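3.2 Sorting the play kitchen

Claims that a small play kitchen can stand in for a real one deserve some doubt. Wallel asks whether people agree on where things belong, and we reused its table, with its plate, oval green dish, strawberries and orange slice. We gathered 965 written judgments in July and kept 811 after removing blank and repeated forms.
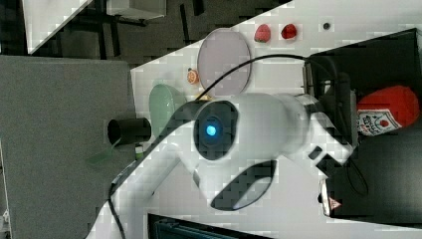
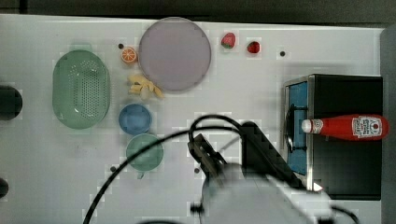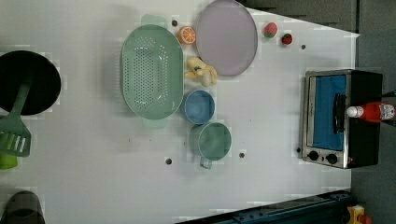

Figure 4. The play kitchen from three viewpoints. The lavender plate, the orange slice and two strawberries appear in all three.

3.3 What "put away" was taken to mean

Raters agreed easily on the fruit. We are not impressed by this. A strawberry next to a plate more or less asks to be put on the plate, and a high score on such an item says little about tidying. Piritz reports the same effect and treats it as a success, which we think is generous.

The yellow item was harder. Of the 400 judgments that mentioned it, 151 called it food and the rest split between "toy" and "not sure" (compare the middle and last views in Figure 4). Flundus drops items of this kind before scoring. We kept it, as real kitchens are full of objects that belong to no clear group.

The colander also caused trouble. Some raters stored the fruit in it, others put it away as a dish. Aguiar would count the first answer as an error. We could find no good reason to do so, and both answers are scored as correct in Table 2.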